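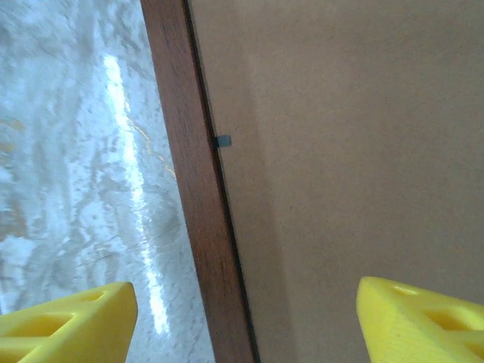
4. Connecting and commissioning the Unddale softener

4.1 Before you start

The softener must stand upright on a level floor that can carry its full weight when the brine cabinet is loaded with salt. The total weight in this condition is 186 kg. Do not place the unit on shelving or on an unsupported cabinet base.

The drain hose must not be extended beyond the length supplied. The drain point may be higher than the control valve by up to 2 m, provided the incoming pressure meets the value given in section 4.2.

Check that the following are to hand:
Inlet and outlet hoses with washers
Drain hose and clip
Overflow elbow
Bypass assembly
Tablet salt (not supplied)

CAUTION: Do not use rock salt, dishwasher salt or table salt. Fine grains pack down in the cabinet and block the brine pick-up tube.

4.2 Connecting the water supply

1. Close the main stop valve and open the lowest cold tap in the building. Leave the tap open until the flow stops.
2. Fit the bypass assembly to the rising main, after the branch to the drinking water tap. The arrow on the body must point in the direction of flow.
3. Push a washer into each hose end. Connect the inlet hose to the port marked IN and the outlet hose to the port marked OUT. Tighten by hand, then by a further quarter turn with a spanner.
4. Set the bypass to the BYPASS position.
5. Open the main stop valve slowly and check all joints for leaks.

Note: The minimum working pressure is 3 bar. If the pressure is lower, the unit will soften water but may not complete a backwash.

4.3 Connecting the drain and overflow

1. Slide the clip over the drain hose, push the hose fully on to the barbed outlet and tighten the clip.
2. Lead the hose to the standpipe. Leave an air gap between the end of the hose and the highest possible water level in the drain.
3. Fit the overflow elbow to the side of the cabinet and run a separate hose to a point outside the building where any discharge will be noticed.

CAUTION: Do not join the overflow to the drain hose. The overflow works by gravity and must fall along its whole length – a rise at any point will hold water back in the cabinet.

4.4 Setting the control valve

1. Plug in the power adaptor. The display shows the software version, then the time.
2. Press SET and use the arrow keys to enter the time of day. Press SET to confirm.
3. Enter the water hardness. Use the figure from your supplier or from the test strip in the document pack.
4. Enter the regeneration time. The factory setting is 02:00 and suits most households.
5. Check the calculated capacity. At the default hardness the display should read 3,000 litres.

Note: Units fitted with the Letent valve head have a lock key in place of SET. Hold it down until the padlock symbol goes out, then follow the same order.

4.5 First regeneration

1. Fill the cabinet with salt to the line on the inner wall and close the lid.
2. Turn the bypass halfway towards SERVICE. Wait for the sound of air to stop, then turn it fully.
3. Press and hold REGEN until the motor starts. Stay with the unit during the backwash stage and check the drain connection.
4. When the display returns to the time, run a cold tap until the water is clear.

If the display shows E2, the valve has not found its home position. Disconnect the power, wait one minute and reconnect. If the code returns, set the bypass to BYPASS and contact Harkent service.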